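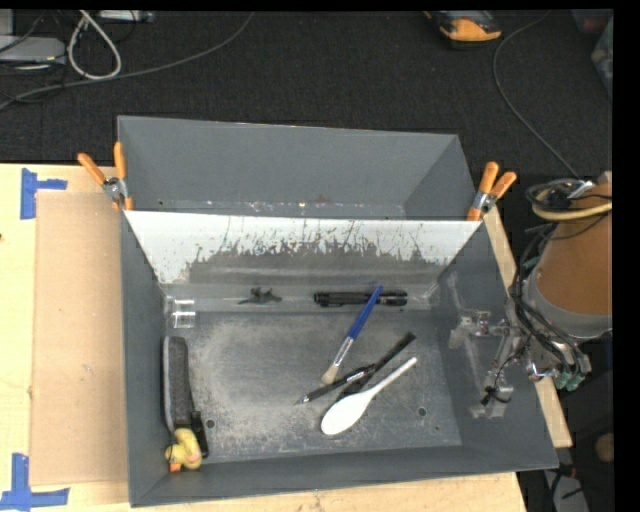 Worm bin feeding in hot weather - how much is too much?

Print this topic | E-mail this topic

mulchmonkey
10 July 2014

Hi all! Long time reader and I finally have worms of my own. I started in May with a starter bag from Pleselis (the garden center, not the feed store) and they have been going like crazy. I love these little guys. I lift the lid every morning before work just to see what they did overnight - melon rind gone, coffee filter gone, half a newspaper gone!

My question is about heat. The bins live in the garage and it is getting pretty warm in there now. I've been feeding twice a week, mostly melon, lettuce and coffee grounds. Should I cut back? The bedding smells a little sour in one corner and I don't want to cook anybody.

redwigglerdad

Welcome! Yes, cut back. When it's hot the food rots faster than the worms can get to it, and rotting food makes its own heat on top of what the garage is doing. Once a week is plenty, in a different corner each time, and bury it under a couple inches of damp cardboard.

The sour corner is almost surely the melon. Pull out whatever is left, fluff the bedding and put in a big handful of dry shredded paper. Should be sweet again in a few days.

tomatoes_on_kamel

I'm going to disagree with the once a week thing. I'm up on Kamel Road where it gets plenty hot, and I feed every other day all summer. Small amounts, though, like half a cup. A big weekly pile is exactly what heats up! A little bit often spreads it out and you find out fast if they've stopped eating.

redwigglerdad

Half a cup every other day is fine if you remember to look before you add more. Most new people don't. They see the calendar and dump it in. I'd still tell a beginner once a week.

tomatoes_on_kamel

She says she looks every morning!

redwigglerdad

OK, fair point. Carry on then.

mulchmonkey

Ha, I do look every morning, sometimes after dinner too. Pulled the melon out last night and there must have been a hundred worms wrapped around one piece, so I feel kind of mean. I'm going to try the half cup way. Does freezing the scraps first help, or is that just for fruit flies?

peatfree_pat

Freezing is great for both. It breaks the scraps down so the worms get at them sooner, and it takes care of most fly eggs. In a heat wave I also freeze a water bottle and lay it on top of the bedding in the afternoon. The worms crowd in underneath. Two small bottles in rotation will get you through the worst of it. Wipe them off first if your bedding is already wet, they sweat a lot.

Also what kind of bins are you in? Dark plastic in a garage window will bake. Move it off the west wall if you can.

mulchmonkey

Plain gray ones, no window on that side. I've got them up off the concrete on two bricks each. Is that wrong? The Stavum booklet said to do it for air.

peatfree_pat

Booklets say that for winter too, ha. In summer I'd put them right on the slab. Concrete stays cool and pulls heat out of the bottom. If you have drain holes just slide a tray under.

compostkate48

Jumping in with numbers for anyone who likes them. I weigh everything (I know, I know). My bins took 293 pounds of kitchen scraps last year and gave me enough castings to do the whole 200 square foot vegetable patch, plus the roses. I fed less in the hot months than in spring and the worms didn't shrink back at all, they just moved down low and waited. So mulchmonkey, you can go really light for a few weeks and nothing bad happens. They'll eat the cardboard.

And the tomatoes! I put a handful of castings in each hole and the plants are taller than my fence.

redwigglerdad

You can't say it's the castings unless you left some plants without. I've done side by side rows and my peppers came out the same both ways.

compostkate48

Peppers don't care about anything. Try it with squash!

tomatoes_on_kamel

Seconding squash. Cucumbers too.

redwigglerdad

I'll give it a row of squash next spring and report back. No promises.

mulchmonkey

Update - bins are on the slab, bricks are gone, frozen bottle went in at lunch. Sour smell is nearly gone already! I also found a bunch of little lemon-shaped things in the bedding, sort of amber. Please tell me those are cocoons?

peatfree_pat

Those are cocoons! Congratulations! Leave that corner alone for a while and don't harvest from it.

wormy_in_moveck

Does anybody near Moveck have shredded cardboard to spare? I can trade castings or zucchini. Lots of zucchini.

Print this topic | E-mail this topic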